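Evening Front Desk Assistant, Herimton Community Workshop
Posted Apr 6, 2018
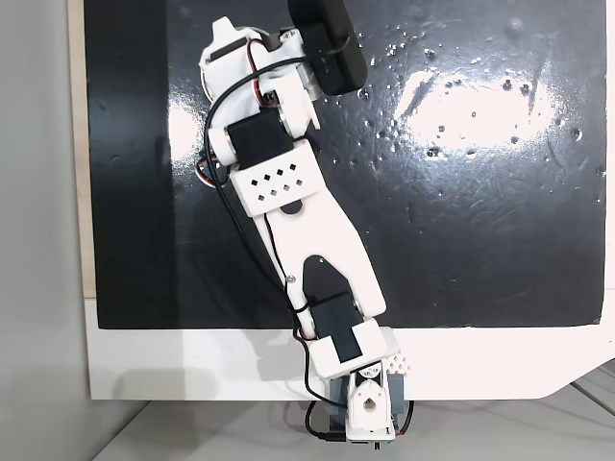 White arm on a black board, Herimton.

Moleo runs shared workshops and classrooms in Herimton and Laur. We are hiring a part-time front desk assistant for the Herimton building. The job is 24 hours a week, evenings and some weekends, and runs through the end of October. It may be extended.

What you will do
Check members in and out
Answer the phone and reply to email
Take class sign-ups and payments
Keep the room calendar up to date in Torko, our booking system (we will train you)
Lock up at closing

What we are looking for
At least one year of work with the public. Retail, library or restaurant work all counts. You should be able to write a clear email and handle small amounts of cash. You need to be 18 or older. A second language is a plus. You do not need any workshop skills.

Pay and schedule
Pay is $2,071 per month before taxes. Shifts end at 9:30 p.m. There is a 90-day trial period, after which you earn paid time off. Free parking behind the building. Staff may take one class per season at no charge.

How to apply
Send a resume and a short note about your availability to Inese Navickas, Front Desk Manager, or drop them off at the desk in Room 7. Please include two references. Interviews will be held in Herimton. We cannot reimburse travel costs.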